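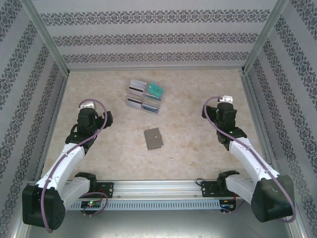 July 31, 2023

Mayuree rang before breakfast to say the Skisemar inquiry had called our cousin Thitima back in. Eight hours of questions yesterday, and she still hasn't been told whether she's a witness or a suspect. The Flurdale paper has her down as "close to the missing money", which could mean anything. She did the invoices for two years. So did half the office.

They say 253 transfers went through Rirnari. Maybe. Last week it was "up to 20", and I don't see how a figure grows like that without somebody guessing. Suwannarat's lawyer was on the radio again, very calm, saying very little – I didn't believe him either.

Must ring Thitima tonight, after nine.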